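Wimencombe Women's Soccer Club Newsletter
May 1, 2024

Season wrap and what comes next

The indoor season finished in April with a 3-2 loss to Jimulcombe in the semifinal. We led twice. Both times we gave the lead back inside five minutes, and the winning goal came off a corner that we should have cleared at the near post. Jimulcombe went on to lose the final on penalties.

Taken as a whole, the season was better than last year's. We finished third in the table and conceded fewer goals than any Wimencombe side since the league moved indoors. Scoring was the weak spot. Too many of our attacks ended with a long shot into a crowd of legs, and when teams sat back against us we ran out of ideas by halftime. Coach Kalliopi Mujić has said that passing in the last third will take up most of preseason.

Attendance for home games came to 703 over the season. The best crowd was 206, for the second Jimulcombe game, when the bleachers on the far side had to be opened. Thanks to everyone who brought family along.

Player forms

Every player needs a new medical form on file before the first outdoor practice. Last year's form does not carry over, even if nothing has changed. List any prescription you take, any allergies, and the name of a doctor we can call. If you take supplements, put those down too. The form has a separate box for them on page two, and most people left it blank last time.

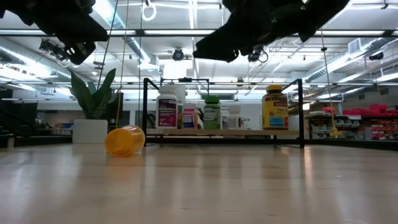 An orange pill bottle on its side on a tabletop.

Forms go to Kalliopi by email or on paper at practice. Players under 18 need a parent's signature in both places, at the bottom of page one and again on the travel permission. She will not put anyone on the roster without a complete form, and the league wants the roster 48 hours before our opening game, so please don't leave it until that week.

Anyone coming back from an injury should also bring a note from a doctor or physical therapist saying what they are cleared to do. "Light training only" is fine. We can work with that.

Outdoor schedule

Practice moves to the lower field at Omerović Park. We have the field two evenings a week and share the parking lot with the softball league, so allow some extra time to find a spot. The gate by the tennis courts is locked after dark. Use the main entrance going out.

We play 12 league games, six at home. The opener is away to Nirine, who were promoted last fall and beat us in a friendly before the indoor season started. They press high and they are quick on the right side. Their field is narrow, and throw-ins will matter more than usual.

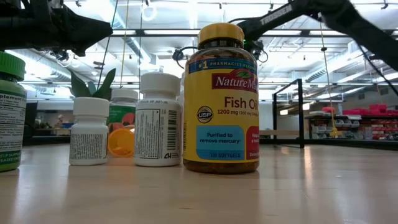 The second game is at home, and we need two people to work the gate and one to run the scoreboard. The scoreboard takes ten minutes to learn. If you did it last year, please show the new person where the spare battery is kept, as we lost most of a half to that in the last home game of the season.

Car pools for the Nirine trip will be sorted out at the second practice. If you can drive, tell Kalliopi how many seats you have.

Uniforms and fees

Indoor shirts need to come back washed, with the number tape still on. Four are missing, including both goalkeeper shirts. Outdoor shirts are the same green as before with white shorts, and everyone has to buy her own socks. Plain white is required this year. The league started enforcing the sock rule in the spring and the referees have been sending players off the field to change.

Fees are unchanged from last year. Half is due at the first practice and the rest before the third home game. If you need to spread it out further, talk to Kalliopi in private and she will set it up.

Shin guards are on you. The club has a few loaner pairs in the equipment bag, all of them small.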